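3.2 Surface finish and perceived glare
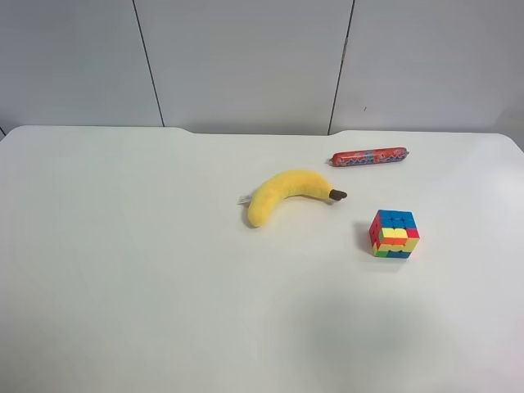
Figure 2. White tabletop with a matte, slightly off-white surface, against a wall of pale gray panels.

Yadav remarked, on reading a first draft of this section, that glare complaints in shared offices are too often put down to lamps alone, and that the finish of the desk should be entered in the model as a separate term. We have followed that suggestion. Surface finish was coded as matte, satin or gloss, and surface lightness was coded on a seven-step scale by two raters working independently. Disagreements were settled by a third rater.

The survey was carried out at the Vivville site in July, when daylight hours are long and blinds are used most. A total of 200 desk users received the questionnaire. Each was asked to rate discomfort at the start, middle and end of the working day, and to state whether the desk faced a window, stood side-on to it, or faced away. Respondents who had changed desks within the last 20 working days were left out, as were those who worked mainly from a second screen on a raised arm.

Light-colored surfaces raise the general brightness of the lower visual field. With a matte finish the reflected light is spread over a wide angle, and shadows tend to have soft edges (Figure 2). With a gloss finish the same amount of light may return in a narrow range of directions, so that small changes in posture can move the user into or out of the reflection. A single reading taken from the seated position does not capture this effect. For that reason luminance was measured at three head heights for every desk in the gloss group, and the highest value was kept.

Pale walls complicate the comparison. Where the wall behind the desk is close in lightness to the desk itself, contrast at the back edge is low, and users may report tiredness without naming glare as the cause. Wall lightness was therefore included as a covariate. Wall texture was not recorded, and panel joints were ignored when the readings were taken. The treatment of missing responses is described in Section 3.3.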